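Linen bench notebook

23 September 2025

Back on the cream cloths from the Larkier order. The folding trial was supposed to be finished before lunch but I spent most of the morning on the stains. Two cloths went through the oxygen soak again, 11 hours this time, cold water, no agitation. The Abubakari soap did less than I hoped on the old marks. I would not use it again on anything that has been stored folded.

Creasing is the other problem. These have been packed tight and they want to go back into a rope as soon as they are picked up by one corner. Shaking out from two corners works better – short edge first, then lay it down away from you and smooth toward the hem.

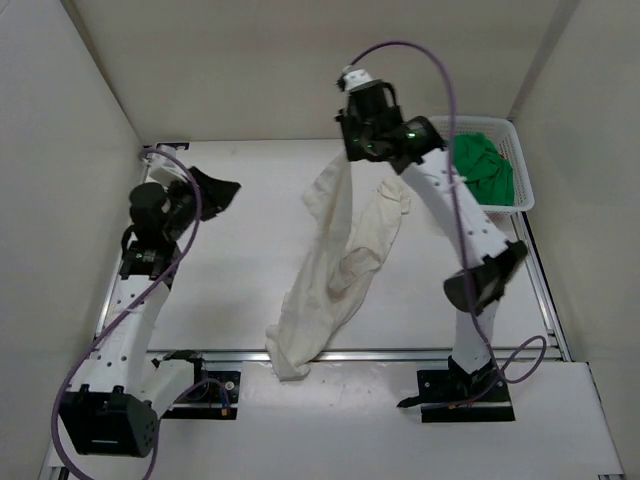

Cream cloth held by a top corner, lower end bunched on the table. Faint brownish stains along the folds.

Marks that follow a fold line are the ones to watch. I am writing the fold pattern on each tag before washing so we can match it up later. Press on the wrong side, medium heat, and stop if the brown gets darker.

Samham wants the whole lot by November, nearly 3,000 pieces. Not possible with one press. Asked Guris for a price on the second one, no answer yet.

To do: new tags, descale the iron, move the rack off the radiator.

Filed under: Workshop Notes, Textiles

Print this entry | E-mail this entry

Comments

bench4: We had the same brown lines on the napkins. Lemon and salt made it worse.

hemline: What temp is medium on your press? Ours only has dots.

bench4: Two dots on ours.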